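3.2 Surface finish and the reuse of household tables

The second part of the study looked at why some tables are passed on and others are thrown away. Earlier work on household furniture has tended to treat age as the main cause of disposal. Our interviews in Trirnberg and Tastach suggest that the finish of the top matters at least as much. Households spoke at length about marks, stains and the loss of an even colour, and much less about loose legs or weak joints, although the latter are harder to put right.

Interviews were held in 44 households over two winters, the last of them in December. Each household was visited by one of the authors or by Roxana Alvarado, who also kept the field notes. Respondents were asked to speak about every table they had owned in their present home, including those no longer there. Light tops were said to show wear early, most often as a greying of the parts in daily use.

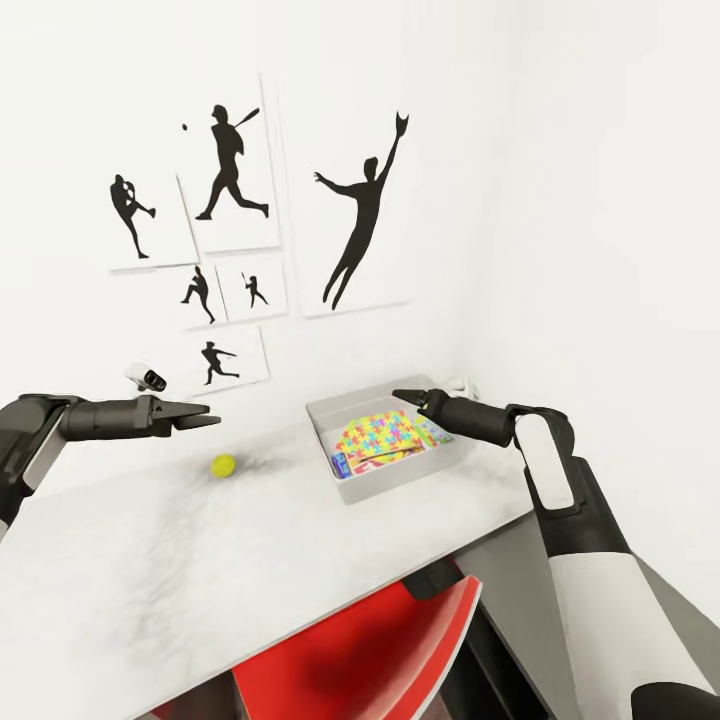 Respondents who had grown up with painted furniture were more forgiving of such changes. Several had repainted a table more than once and saw this as ordinary upkeep. Younger households in Tastach seldom did so, and gave the cost of paint and the lack of a suitable place to work as their main reasons. In three cases a table had been moved to a less visible room, where it stayed in use for over five years before it left the home.

Dark tops followed a different course. Scratches were mentioned often, but they were rarely given as grounds for disposal. A respondent in Trirnberg told us that she had "stopped seeing them after the first year". Dust was a more common complaint, and two households had covered a dark table with a cloth for this reason alone. The colour of the floor and walls also entered into these accounts, as a dark table was felt to need a plain room around it (Figure 5).

Figure 5. Dark grey table top against an off-white wall, with wooden floor to the right. 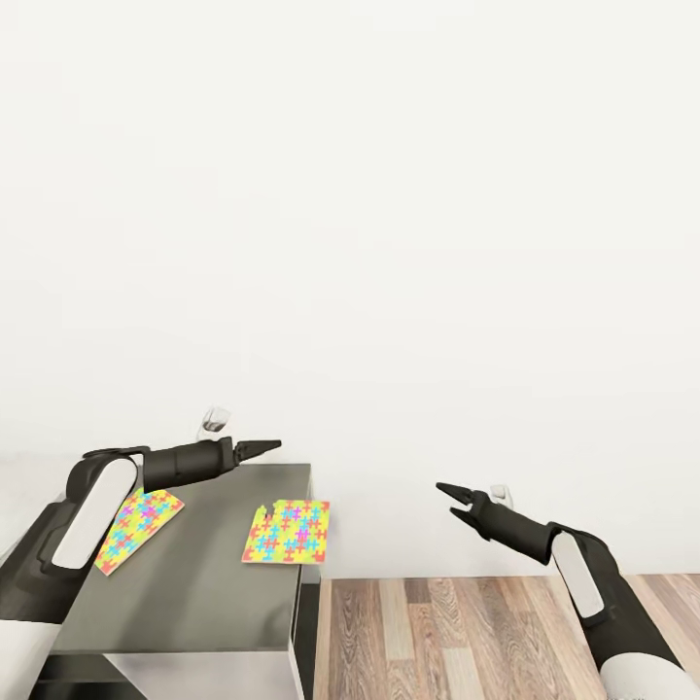 3.3 Routes out of the home

Tables left the home by gift, by sale or by municipal collection. Gifts within the family were the most frequent route in both towns, and were usually arranged before a replacement had been bought. Sale was more common in Trirnberg, where the Lungu exchange hall accepts furniture throughout the year. Records held by Trisside, which runs the collection service in Tastach, do not separate tables from other large items, and we have therefore relied on the interviews for this route. Graça Cunha's reading of the collection rules is followed here in treating a table left at the kerb as disposed of, even where a neighbour later took it in.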